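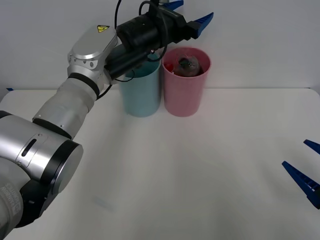 Bought the Drodis dish soap tabs after the Brumano liquid ran out, so this is a review of the tabs, 2 months in. Short version, good on plastic, so-so on grease. Plastic is what I care about. Cups like the two side by side on the white table are most of what I wash, and the liquid always left them with that perfume taste. Tabs don't. One tab per sink, drop it in under the tap, wait a bit. They say hot water only. I've used luke warm and got grit at the bottom.

Box is 105 tabs. Lasts me well past a month. Cardboard, no plastic liner, so keep it off the wet side of the sink. Learned that one the hard way, lost a whole corner of the box to mush.
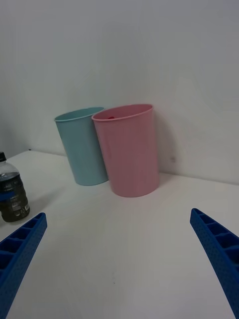 Smell is faint. Lemon supposedly, more like nothing. Fine by me. The Pavliuk ones my sister swears by are so strong you can smell them in the cupboard the next day. Color hasn't faded on anything either, and pastels are where I'd expect to see it first, light blue and pink like this pair. Painted mugs ok too. Wouldn't risk the good glasses, tiny bit of film when they air dry. Wipes off with a towel but thats an extra step.

Grease: meh. Roasting tin needed two tabs and a scrub. Kept a small bottle of Kastlow under the sink for that, probably always will.

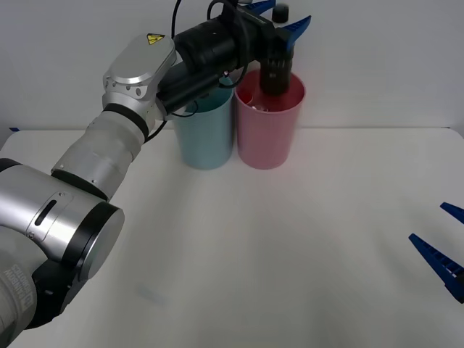 Two plastic cups near the back of the table.

Delivery was slow, ordered on a Friday and it showed up the Friday after. Box a bit dented, tabs fine. Refill code on the lid is 3846 if you want the same scent, the unscented has a diffrent one.

Four stars. Would be five if they did something about the film. Already reordered.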